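Silthorpe library puts the brakes on its quiet hour

Silthorpe's library has dropped its daily quiet hour after a nine-week trial that, by most accounts, was the noisiest stretch the building has had in years.

The hour ran from 3 pm, which is also when the primary school over the road lets out. Council had hoped the two groups would sort themselves out. They did, mostly by shushing one another across the large print section.

Branch manager Azra Stan said her staff logged 30 complaints during the trial, against three in the same weeks last year. A good many were about other people complaining.

“We had a gentleman ring the front desk from the reading chairs to report a woman for unwrapping a lozenge,” she said. “He was on speaker.” 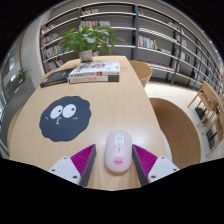 The rules themselves took up a laminated sheet by the door and grew as the weeks went on. Phone calls were out from the start. Whispering was allowed, then discouraged, then allowed again within arm's length. By week six there was a line on zips.

The Leststead branch, 15 minutes down the highway, tried something similar in October and gave up sooner. Its regulars have since taken to the back corner by the local history shelves, where the carpet is thick and the heating doesn't work, and are said to be very happy there.

Silthorpe will now do much the same. From Tuesday, the small meeting room will be set aside for anyone who wants silence, and the rest of the library will go back to what Ms Stan called “normal library noise”. Asked to define that, she said it was a cough, a trolley and one child.

The meeting room seats nine. It shares a wall with the ukulele group, who have been asked to consider moving to another day and are considering it.

Council will look at the arrangement again before winter. Submissions can be made in writing at the front desk.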